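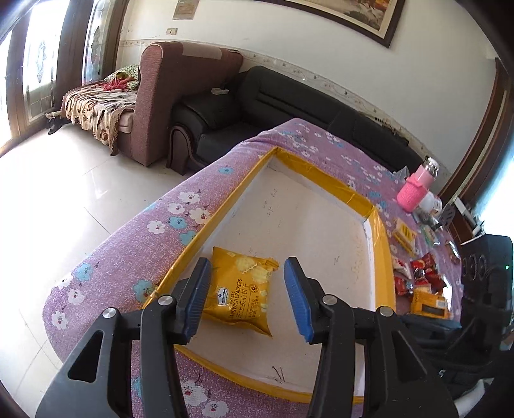 Search all papers Enter keywords Go

Dec 28, 2025
By the Wodbridge Vehicle Acoustics Group

3.2 Cabin noise with the roof up

The roof-up runs were made in October on the Ilero test road, a straight concrete surface with a short stretch of older asphalt at the northern end. Only the concrete part was used for the results in this section. Each car was driven at a steady 70 mph in top gear with the ventilation fan off and all windows fully closed. A run was thrown out if another vehicle passed during the recording, or if the wind meter at the roadside showed gusts above our limit.

We tested 3 roof types: the single-layer fabric roof supplied with the Jida roadster, the lined fabric roof sold as an option for the same car, and the folding metal roof of the Wijesinghe coupé. Microphones were fixed at the driver's outer ear position and at the centre of the cabin, level with the headrests. Tyres were of the same make and size on both cars and were set to the same pressure before the first run of the day.

In all, 23 runs were kept. The single-layer roof was the loudest at both microphones. The lined roof brought the level down at the centre of the cabin, but made little difference at the driver's ear, where most of the sound seemed to come in past the top edge of the side window. Pressing the seal outwards with foam strip lowered the reading there, and the driver noticed the change before the data had been looked at. The metal roof was quieter at low frequencies. It also gave a faint whistle from the rear joint on 2 runs, both in a crosswind, and we could not repeat it later.

These results apply to steady cruising only. Under hard acceleration the exhaust covers most of the wind noise in either car, and the differences between roofs become hard to hear. Measurements with the throttle fully open are given in the next section, along with the roof-down runs.

Figure 1. Yellow packet of cheese sandwich crackers in a shallow tray.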